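The county should stop charging people for copies of police reports about crimes committed against them. The fee in Baltenmont is 20 dollars for the first report and 14 for each supplement after that, and it applies to a burglary victim the same way it applies to an insurance company or a law firm from out of state.

I started looking at this after a break-in on my own street. The people in the house needed the report for their insurer. They paid for it, waited, and received two pages with the serial numbers blacked out. Those were serial numbers they had given the deputy themselves. To get a clean copy they had to file a second request and pay again.

The sheriff's office says the fee covers staff time. I don't doubt that staff time costs money. The records window in Baltenmont is open four days a week and the line is usually out to the vending machines. But taking a report, storing it and giving a copy to the person who made it is part of handling a crime. We don't send a bill when a deputy comes to the door to write down what was stolen. The paper that comes out of that visit should be covered too.

Deladton dropped its fee for victims in September. The town asks for a photo ID and a case number, and it mails the report or hands it over at the counter. Businesses and attorneys still pay. I called the clerk's desk there and was told that requests went up at first and then settled down. They had not hired anyone. The form is one page, and most of it is the address.

Last year the Baltenmont records office handled 402 requests that came from people listed as the victim on the report. If every one of them had paid only the basic fee, the total would be 8,040 dollars. That is less than the county spent repainting the lines in the courthouse parking lot. It is not a sum that keeps the lights on at the sheriff's office, and losing it would not take a deputy off the road.

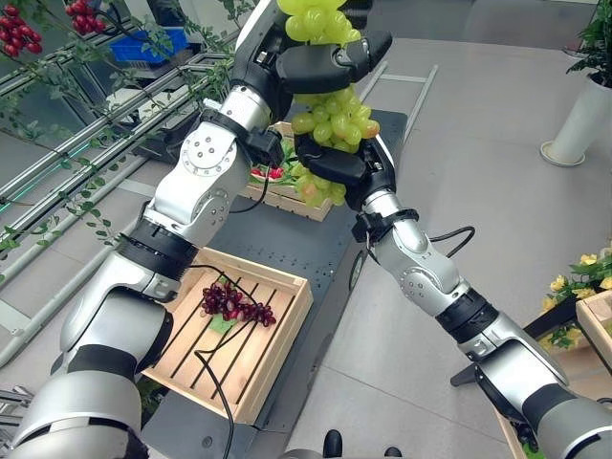
*Plollness Neighborhood Watch, Opinion Page*

The other half of the problem is time. The county's own rule gives the office 30 days to answer a request. Many insurers want the report before they will move on a claim, and plenty of renters can't replace a stolen laptop or a set of work tools until the claim pays. A roofer without his nail guns is out of work the whole time. Someone whose car window was smashed is driving around with a trash bag taped over the hole.

I have heard the argument that free copies would invite people to ask for reports they don't need. I can't picture who these people are. A person can only be the victim on so many reports, and anyone who has stood in that line once is not going back for fun. If the county is worried about it, it can limit free copies to two per case and charge for the rest. Deladton has no limit and seems to be fine.

There is a better argument about privacy. Reports sometimes contain the names of witnesses or of children, and somebody has to read each one before it goes out. I agree that this has to be done, and done carefully. It has to be done whether or not the person at the window has paid, so it tells us nothing about the fee. It does say something about the delay, and if the office needs another part-time clerk to keep up with the reading, the county should budget for one in the open.

The records software may be part of this as well. The county bought the Pandey system three years ago, and one of the selling points was that victims could log in and see the status of their case. That feature has never been turned on here. I asked why and was told it was "under review." I would like to know who is reviewing it and when they expect to finish.

What I am asking for is small. Waive the fee for anyone named as a victim. Answer those requests in a week when there is nothing in the report that needs a lawyer to look at it. Stop blacking out a person's own property on the person's own copy. The commissioners could do the first of these with a single vote, and the sheriff could do the last one tomorrow without asking anybody.

The fee schedule comes up for renewal with the rest of the county's charges this spring. In past years it has gone through on the consent agenda with no discussion. Any resident can ask to have an item pulled and talked about separately, by writing to the county clerk before the meeting. I have written my letter. If you have paid for one of these reports, please write one too, and put in what you paid and how long you waited.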